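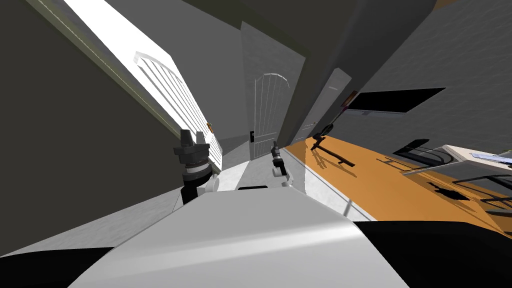 The robot which carries linen and meal trays on the second floor of the Bristcombe rehabilitation center has two homes. One is a charging corner near the service elevator. The other is a computer at the office of Bhatt, the small company that maintains it, where a virtual copy of the same machine lives in a virtual house called Ovdale. Before any change of settings goes to the real robot, it must first go through Ovdale. The house is plain. From the robot's own point of view there is its white shell, two arms with black grippers, and a narrow corridor with a pale floor, which ends at a white door with an arched top. The handle of this door is small and black, and much of the maintenance work of the last year has been concerned with it, or with other handles like it.

Shivam Bisht has been responsible for the machine since it was delivered in July. Its model name is Zelley, and the staff of the center use the model name as if it were a person's name. Bisht did not like this in the beginning. Now he writes it in his maintenance book in the same way: "Zelley left wrist, play in the joint, changed ring."

I visited him on a day when the left wrist had to be set up again after a repair. I had expected that such a job is done with a screwdriver. The screwdriver was needed for a quarter of an hour, and the remaining part of the morning was spent in front of a screen.

The reason for the repair was simple. A robot of this type runs all day, and the bearing in the wrist gets tired. The manufacturer's book asks for an inspection after 3,000 hours of operation. Bisht opened it earlier, after the nurses told him that the left hand "knocks" when it lets go of a tray. He found that the bearing had a very small movement from side to side. He replaced it, greased it, closed the cover and tightened four screws crosswise, each one in two steps. He let me try the old bearing between two fingers. I could feel nothing wrong with it, and he said that I must hold it closer to my ear.

After a new bearing the hand is not exactly in the place where the software believes it to be. The difference can be less than the thickness of a coin, but the arm is long. At a full reach of 690 millimeters, a small mistake in the wrist becomes a visible mistake at the fingertips. Therefore the arm has to be calibrated. The real robot touches a metal plate in a number of fixed positions, and the computer compares where the fingers should be with where they are. The result is a short file of numbers. Bisht read the file line by line, with a ruler on the screen, and he wrote two of the values in his book by hand.

Then the file goes to Ovdale. The virtual Zelley receives the new numbers and begins to drive up and down its corridor. It stretches one arm toward a door and pulls back, then takes the other arm. It also leaves the corridor and enters the next room, where the floor is orange wood and where the shadows of the furniture are dark. Bisht is fond of those shadows. In the first months the software took a dark shadow on the floor for an obstacle, and the real robot once waited in front of a dining room for the length of a whole lunch. He made the light in the virtual house harder after that day.

A full test consists of 1,580 attempts and it runs during the night. In the morning the program gives a list of the failures, and Bisht looks at the recording of every one of them. "The number of failures is interesting for my boss," he told me. "For me it is interesting where the elbow was." If the elbow is too high, the arm has no room to turn, and the hand comes to the handle from a bad angle. This can be corrected with a change in one setting. If the failures have nothing in common, he becomes suspicious of the calibration and goes back to the metal plate.

This time the list had 115 lines. Most of them belonged to the left arm, and in most of them the fingers closed a little before they reached the handle. Bisht was neither happy nor disappointed. He moved the closing point forward, started a short test for the left arm only, and went to make tea.

I asked him if he trusts the virtual house. He considered the question for some time. He trusts it for geometry, he said, and for light since he repaired it. He does not trust it for grease, for dust or for cables. For these he keeps to an old routine. Every Tuesday he goes to Bristcombe with a flashlight and a soft brush, switches the machine off, and moves both arms by hand through their whole range, slowly and with the radio off. The cable at the right shoulder is the next one he wants to change. It has a shiny place where it rubs against the cover, and he has already ordered the part.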